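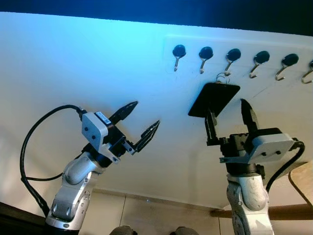 Hooks on the white panel, with a tag on a ring.

Tollstead Tenants' Home Energy Advice Project
Progress report to the Laitinen Fund
Prepared by Padmavathi Mathew, project coordinator
2026-10-14

Period covered

This is our second report under the current grant. It covers the work done since July, when we finished hiring and began booking home visits. Spending is in the attached table and is a little under budget, mostly on travel.

Home visits

We completed 66 visits in the period. Most were to renters in the older flats along Draliven Road, and the rest were in the units behind the school. A visit takes just over an hour. The adviser goes through recent power bills with the tenant, checks for draughts at doors and windows, looks at the hot water setting and leaves a short written plan.

The commonest problem was gaps under external doors. Next came tenants on an old electricity plan who did not know they could ask to be moved. We helped 20 households change plans while the adviser was with them. Others wanted to talk to family first and we have follow-up calls booked.
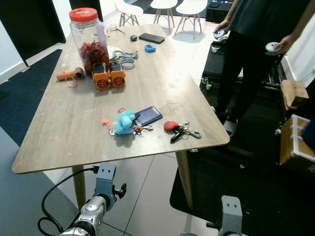 Bookings were slow to start. The first letter went out through the property managers and got very few replies. We rewrote it in plainer language, took out the page about the program's background and had it translated. Replies picked up after that, and word of mouth in the Draliven Road flats did the rest.

Three landlords have declined to let us fit door seals, although tenants there can still have the bill check. We have written to each of them again with the product sheet and a note that the seals can be removed without marking the paintwork. One has since asked for a phone call.

Training

We planned to train eight advisers and trained 10. Two of those have moved away from the area, so we are back at the planned number. The course runs over four evenings. Feedback was that the session on reading bills was too rushed, and we will split it in two for the next intake. Ploseleck, our training provider, has agreed to do this within the quoted price.

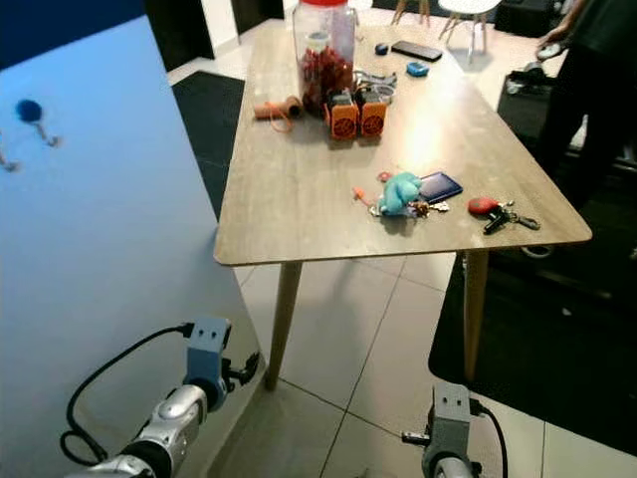

Table with the red-lidded jar and two small orange boxes.

Changes to the plan

We ask the Fund's approval for two changes. The first is to move the unspent travel money to interpreting. We budgeted for phone interpreting only, and some older tenants find it hard to follow a bill that way. The second is to push the winter survey back by three weeks so that it falls after the quarterly bills arrive.

Next period

Visits will continue at the present rate. The second adviser course is due to start once the new session outline is settled. We will also ring every household visited so far to ask which parts of the written plan they have been able to carry out, and the results will be in the next report.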